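javatberg-logbook

읽는 시간 7분

야바트베르크(Javatberg) 산장 방명록에 나오는 지명 표기를 옮겨 적은 데이터셋입니다. 산은 하나인데 이름이 왜 이렇게 많은지 궁금했던 사람이 시작했고, 지금은 그 궁금증을 조금 후회하고 있습니다.

버전 1.2, 2021년 9월 27일
정리: Celina Nowicki
교정: Irena Rutkowska

무엇이 들어 있나

방명록 193쪽에서 뽑은 기록 985건입니다. 첫 공지에서는 1,000건이라고 했는데, 중복을 걷어내고 나니 그렇게 되었습니다. 공지문은 고치지 않았습니다. 이미 인용한 분이 한 분 계셔서요.

서로 다른 표기는 474개입니다. 실제 장소의 수는 그보다 훨씬 적습니다. 등산객은 정상에 오르면 철자법부터 내려놓는 경향이 있습니다.

파일 구성

entries.csv에는 방명록 기록이 한 줄에 한 건씩 들어 있습니다.
variants.csv에는 표기와 그에 대응하는 대표 지명이 있습니다.
pages.csv에는 쪽 번호, 종이 상태, 필기구 종류가 있습니다.
notes.txt는 교정하면서 주고받은 메모입니다. 원래 공개할 생각이 없었는데 첫 배포에 섞여 나갔고, 빼자니 찾는 사람이 생겼습니다. 말투가 거친 부분은 대체로 Derudberg 항목입니다.

entries.csv의 열

entry_id: 기록 번호. 연속되지 않습니다. 빈 번호는 지워진 중복입니다.
page_id: 쪽 번호. 산장지기가 매긴 것을 그대로 썼습니다. 같은 번호가 두 번 나오는 쪽에는 a와 b를 붙였습니다.
cell: 기록이 시작되는 칸. 아래 설명을 보세요.
raw: 적힌 그대로의 표기. 맞춤법 교정을 하지 않았습니다.
place: 대표 지명. 판단할 수 없으면 비워 두었습니다.
sure: 옮긴 사람이 확신하면 1, 아니면 0. 비가 샌 쪽은 거의 다 0입니다.
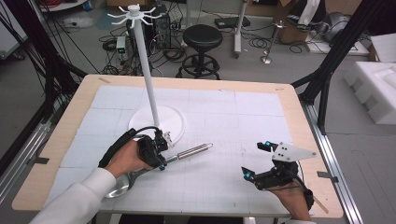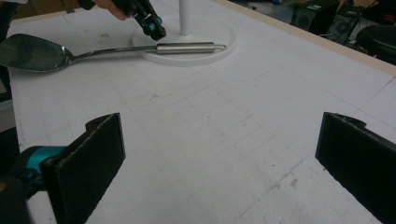

cell 열은 가장 많은 항의를 받은 부분입니다. 방명록은 줄 공책이 아니라 칸이 인쇄된 종이였고, 산장에서는 한 사람이 한 칸씩 쓰기를 바랐던 모양입니다. 사진 속 흰 판처럼 가로와 세로로 가는 회색 선이 지나가는 종이를 떠올리시면 됩니다. 방문객은 그 선을 장식으로 받아들였습니다. 한 칸에 세 가족이 들어간 쪽도 있고, 서명 하나가 쪽을 대각선으로 건너간 경우도 있습니다. 그래서 cell에는 첫 글자가 놓인 칸만 적었습니다. 글이 어디서 끝나는지는 저희도 모르고, 쓴 분도 몰랐을 것으로 봅니다.

표기 규칙

대소문자는 원문대로 둡니다. 전부 대문자로 쓴 사람에게도 나름의 사정이 있었을 테니까요.

줄을 그어 지운 글자는 대괄호에 넣습니다. 지운 뒤에 더 틀리게 고쳐 쓴 경우에도 고친 쪽을 raw로 칩니다. 이 규칙을 두고 Irena와 한 달쯤 의견이 갈렸고, notes.txt에 그 경과가 다 남아 있습니다.

그림으로 표시한 지명은 raw에 [그림]이라고 적고 place만 채웁니다. 산 모양 그림은 place도 비웠습니다. 이 동네에서 산 모양은 정보가 되지 않습니다.

Ostrowski 쉼터는 공식 지도에는 없지만 방명록에는 꾸준히 나옵니다. 벤치 하나를 가리키는 말로 짐작됩니다. 대표 지명으로 인정했고, 벤치 측의 이의는 아직 없었습니다.

수집과 교정

산장에서 방명록을 빌려 손으로 옮겼습니다. 글자 인식 프로그램을 써 보기는 했습니다. 프로그램은 젖은 연필 글씨를 모두 숫자 11로 읽었고, 그 결과물은 보관하지 않았습니다.

한 사람이 옮기고 다른 사람이 raw만 다시 읽었습니다. 두 사람의 판독이 다르면 잉크가 진한 날 쓴 앞뒤 기록과 비교했고, 그래도 갈리면 sure를 0으로 두었습니다. 같은 사람이 쓴 것으로 보이는 기록이라도 묶지 않았습니다. 필적 감정은 저희 능력 밖입니다.

알려진 문제

1월 기록이 지나치게 적습니다. 산장이 닫혀 있었기 때문인데, 그럼에도 몇 건이 있습니다. 어떻게 들어갔는지는 묻지 않기로 했습니다.

Derudberg와 Javatberg를 구별하지 못한 기록이 있습니다. 두 산은 골짜기를 사이에 두고 마주 보고 있고, 안개가 끼면 올라간 사람도 어느 쪽인지 자신이 없었던 듯합니다. 이런 기록의 place는 비웠습니다. 산장이 있는 쪽으로 채우면 되지 않느냐는 제안이 들어왔는데, 방문객이 어디에 있었는지와 어디에 있다고 믿었는지는 다른 열에 들어가야 하고, 저희에게는 둘째 열을 만들 기운이 없습니다.

pages.csv의 필기구 분류는 눈대중입니다. '볼펜'과 '볼펜 같은 것'이 따로 있는 이유를 묻는 메일에는 답장이 늦을 수 있습니다.

개인 정보

성과 주소, 전화번호는 옮기지 않았습니다. 연애에 관한 내용은 지명이 들어 있는 부분만 남겼습니다. 본인 기록을 빼고 싶으시면 쪽 번호를 적어 보내 주세요. 쪽 번호를 기억하지 못하시면 쓰신 문장이라도 괜찮습니다. 대개는 찾습니다.

이런 데 쓰세요

철자 변이 연구, 지명 검색어 확장, 수업용 정제 연습에 알맞습니다. 길 찾기에는 쓰지 마세요. 좌표가 없고, 있더라도 그 좌표를 따라가서는 안 됩니다.

바뀐 점

1.2: a와 b가 뒤바뀐 쪽을 바로잡음. variants.csv의 빈 줄 삭제.
1.1: 중복 제거. notes.txt를 뺌. notes.txt를 되돌림.
1.0: 첫 배포.

관련 항목
Derudberg 이정표 표기 목록
Modell 우편엽서 소인 자료 읽는 법
손글씨 자료에서 '판독 불가'를 쓰는 기준

문의: 저장소 이슈 게시판 | © 2021 Celina Nowicki, Irena Rutkowska | 맨 위로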